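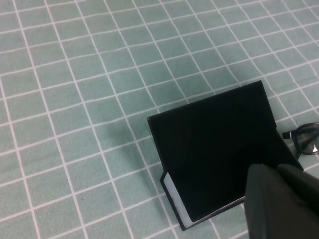 *A black object on a green checked tablecloth.*

**Stekico says its new hull coating lasts three seasons**

6/25/21 – Bruvwood boatyard has started offering Stekico, a brush-on bottom coating that its maker claims will keep weed and barnacles off a hull for 3 seasons. The price is $1,161 for a 30-foot boat, haul-out not included.

The claim rests on a single test boat, the Inga, which was coated in March. That is one spring in the water, on a mooring at Wistis where the current runs hard and growth is light anyway. We asked how a few months became three years and were told the figure was "projected."

The yard says 100 owners have asked for a quote. It would not say how many have booked.

There is a warranty, but it covers the coating only, with labor and lifting left to the owner. It also lapses if the hull is pressure washed by anyone other than Bruvwood. Owners with sound paint on the bottom may want to see the Inga hauled this fall before they sign.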